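## 4. Trying out your Ridov fingers

Now for the fun part! A shallow steel bowl makes a cracking first test, with a shiny rim that shows up a poor grip straight away. Start with the fingers wide open on either side of it.

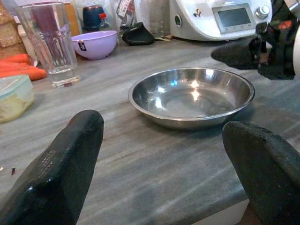

### 4.1 Compare the two finger sets

1. Fit the Lu fingers and tighten both screws.
2. In the Modance controller, set the closing force to 300.
3. Bring the wrist down until the tips sit just below the rim, then close.
4. Lift, hold for 2 seconds and lower gently.
5. Write down whether the bowl tipped or slid.
6. Swap to the Protcombe fingers and repeat from step 2.

**Note:** Try both sets again at 516. The difference in feel is lovely to watch.

**Caution:** Keep the second arm parked while you change fingers. Never go above 677 with thin-walled bowls.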